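Shuzhen Fang leads the manipulation study at the Wellitton Institute, where her group has spent the past year asking a narrow question: how much does the variety of homes in a training set matter, compared with the number of demonstrations recorded in each one? The institute spoke with Dr. Fang and her colleague Otis Rosenthal in September, shortly after the group completed its final round of evaluations.

The study drew on 2,880 demonstrations recorded with hand-held grippers in 40 private kitchens. Participants performed short tasks at their own counters and tables, using their own cookware, with the gripper in place of their fingers. No robot was present during recording.

"We wanted the motion to come from a person who knows the room," Dr. Fang said. "When people work in their own kitchen, they reach around the oil bottle without thinking about it. That reach is the data we need."

The group trained two sets of policies. One set used many demonstrations from a small number of kitchens. The other used fewer demonstrations from each kitchen but drew on all 40. The total amount of training data was held equal. Both sets were then tested on a robot arm in kitchens that had not appeared in the training data.

According to Mr. Rosenthal, who designed the evaluation, the second set performed better on every task involving containers. The difference was largest when the gripper had to hold a vessel by its rim.

"A rim grasp is a demanding case," he said. "One fingertip goes inside and the other stays outside, and the wall has to end up between them. If the policy has only seen three kinds of rim, it tends to close too early on a fourth."

The result was weaker for tasks involving soft packaging. Performance there improved only slightly as more kitchens were added, and the group has not settled on an explanation. Xóchitl Arellano, who reviewed the failed trials, found that in 167 of them the fingertips had caught on a bag or wrapper beside the intended object. Her report recommends that such items be left in place during future recording.

Dr. Fang supports that recommendation. Early in the project, participants were asked to clear the work area before each session — an instruction the group withdrew after the first 20 kitchens.

"The cleared tables gave us clean recordings, and the policies trained on them did poorly among ordinary clutter," she said. "We now ask people to leave the table as they would on any other evening."
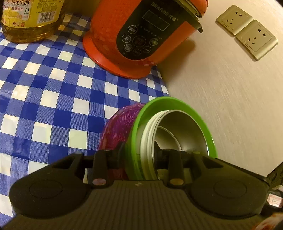
"The next round will keep that rule," she continued, "and it will add tasks in which an object has to be moved before the container can be reached. We expect lower scores at first. We would still prefer to report those scores from kitchens people cook in."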